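Subject: Re: [drutora-dev] planning scene out of date after tool change

Jelle Nijs wrote:
> After the update to the May branch I get plans that clip the signal
> tower on the approach to the right-hand bins. The collision checker
> reports the path as clear. If I restart the planner node the same
> request fails, as it should. I'm using the stock Clokberg cell
> description with no local edits to the mesh files. Is the scene cached
> somewhere? I tried setting scene_refresh to 0 and it made no difference.
>
> Second question, probably unrelated: what is the right value for the
> padding on thin vertical objects? The default looks too small to me.

Jelle,

Yes, it is cached, and scene_refresh doesn't touch that cache. The parameter only controls how often the planner polls the simulator for object poses. The distance field is built once when the node comes up and is rebuilt only when the scene revision number changes. Poses and revision are handled by two different threads, which is how you end up with a checker that knows where the tower is and a distance field that doesn't.

What changed on the May branch is the order of events during a tool change. The sequence used to be:

1. detach old tool
2. bump scene revision
3. attach new tool
4. bump scene revision

Step 2 was removed to save a rebuild. The remaining bump is sent from the attach callback, and if a planning request is already queued at that point, the worker picks up the old field and marks it as current. From then on it stays stale until something else bumps the revision. A restart does that, which matches what you see.

To confirm it on your side, turn on debug output for the scene monitor and compare these two lines after a tool change:

scene_monitor: revision 46 published
distance_field: using revision 45 (current)

If the numbers differ and the second line still says "current", you have the same bug. I can reproduce it on the Jansen controller build and on the plain simulator, so the driver isn't involved.

Workaround until the patch is in: call rebuild_field explicitly after attach, and block on it.

planner.attach(tool)
planner.rebuild_field(wait=True)
planner.plan(goal)

The rebuild costs around 60 ms on my machine with the default voxel size. Don't use wait=False here. The call returns before the worker takes the lock and you are back to the same race.

The patch itself moves the revision check inside the worker lock and drops the "current" flag entirely. It is on my branch as field-revision-lock. I would rather not restore the intermediate bump, as there are users with large meshes who asked for it to go. Comments on the locking order are welcome – I'm fairly sure the pose thread can't deadlock against it, but I have only tested with a single planning worker.

On padding: it is related, in part. Padding is applied to the mesh before voxelization, so with a stale field any change to it is ignored as well. That may be why the default looked too small.

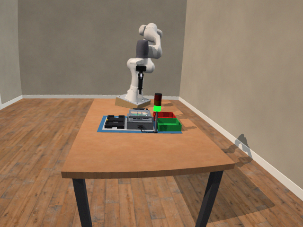 With a fresh field I ran the approach from the home pose to both bins, 100 requests each, random seeds, default planner. At the default padding, a few paths still came closer to the tower pole than I would accept on hardware. The pole is thinner than two voxels in the Clokberg description, so whether it fills one cell or two depends on how it lines up with the grid. Raising the padding to 30 mm for that one link removed the close passes without blocking the route to the rear bin. Set it per link in the cell file:

padding:
 default: 10
 signal_tower: 30

Don't raise the default. The gripper fingers then start in collision with the fixture on the insert pose, and the planner gives up with the unhelpful "start state invalid" message. A smaller voxel size also works, but the rebuild time goes up with the cube and you will notice it.

The cable between the gray device and the tower isn't in the collision set. It is visual geometry only. Skulon export it that way and I have left it alone, as the insert motion doesn't go down to mat height on that side. If yours does, add a flat box over it.

Could you send the scene monitor log from one failed run, from before the tool change up to the first bad plan? I'd like to check that the queue was non-empty when the attach callback fired. If it was empty, there is a second path to this bug that the patch doesn't cover.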